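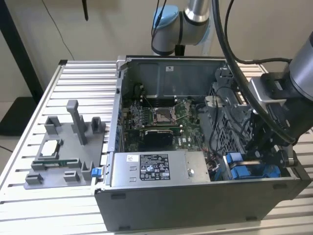
Figure 1. Bench cell with the tower on its side, right gripper over the drive cage.

Handout 3: Two Arms, One Tower
Shared workshop build, Dukholm
Notes by Diarmuid Nic Aodha

3.1 Scope

This handout covers bench layout, frame definitions and the approach sequence for work inside a desktop tower. It assumes you have finished Handout 2 and can jog both arms without looking up the commands. Wiring of the arm controllers is in the Girkine notes and is not repeated.

The target operation is removal and replacement of small parts in a case that was designed for human hands. Clearances are set by sheet metal, cables and the drive cage. None of these appear in a CAD file we can trust, so the poses are taught by hand and checked at low speed.

3.2 Bench and datum

The slotted aluminum top is the base of every measurement. Its rails run left to right and define the X axis. Y runs toward the back wall, Z is up. The origin is the front left corner of the printed fixture plate, not the corner of the table. Several of last term's groups used the table corner and had to re-teach everything after the legs were leveled.

The fixture plate is printed at 40 percent infill and bolted to the slots. Do not tighten the bolts with a long key. The plate bows, and parts then sit high on one side of their recess. If a plate has been removed for any reason, re-measure the origin before running a stored program.

The tower is not bolted down. Mark its corners on the table with tape and check the marks at the start of each session.

3.3 Frames

Three frames are in use:

BENCH: fixed, origin as above.
CASE: origin at the lower left corner of the tower, taught by touching three points on the shell.
PART: one per taught part, stored relative to CASE or to the fixture.

Poses inside the tower must be stored in CASE. A pose stored in BENCH will run correctly until the tower is nudged, and then it will run into the power supply. The Javen script prints the parent frame next to each pose name. Read that column before you press start.

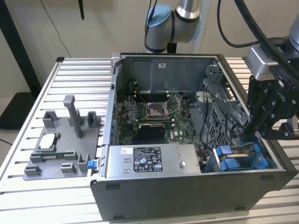 Approach paths are planned from the tall obstacles down to the low ones. List everything that stands above the motherboard and give each item a keep-out box with a 6 mm margin. With the tower on its side, the drive cage takes up the right of the interior and has black cables looped around it, so its box has to include the cables as well as the plastic. Make this box first. The vertical post on the fixture gets its own box, full height, for any transfer between the case and the plate. Cables move between sessions and their boxes should be treated as out of date each time the bench is used.

3.4 Speed and approach

Use joint moves outside the case and straight-line moves inside it. The switch happens at a waypoint named HOVER, which lies directly above the part and clear of every keep-out box. Write one HOVER per part. Sharing one between two parts saves a line of code and makes the second descent diagonal.

Limit tool speed to 70 mm/s between HOVER and contact. Hennessy, our parameter file for the grippers, stores the closing force by part name. If a part has no entry the gripper falls back to the lowest value, and a slipping grip is the usual symptom.

The CPU socket is off limits until Handout 5. Keep the fingers out of the area inside the retention frame. The contacts bend easily and a bent contact ends the board's use.

3.5 Two-arm rules

a. One arm in the case at a time. The other parks above the tower or behind it.
b. The arm leaving the case must reach its own HOVER before the other begins to descend.
c. Check cable slack on both arms at the far end of the stroke. A cable that is loose at park can be tight at full reach.
d. The stop button stays within reach of the person running the script, and that person does not also hold the notebook.

3.6 Exercise

Teach CASE by the three-point method. Move the tower slightly, teach it again, and record the change in X, Y and rotation. Then run a stored pose to HOVER only and measure the offset at the tool tip with the feeler gauges. Repeat 3 times and write down each value before averaging.

Hand in the table of offsets, the list of keep-out boxes with dimensions, and the Javen printout with the parent frame column showing. Results go in the shared Dukholm folder under your bench name.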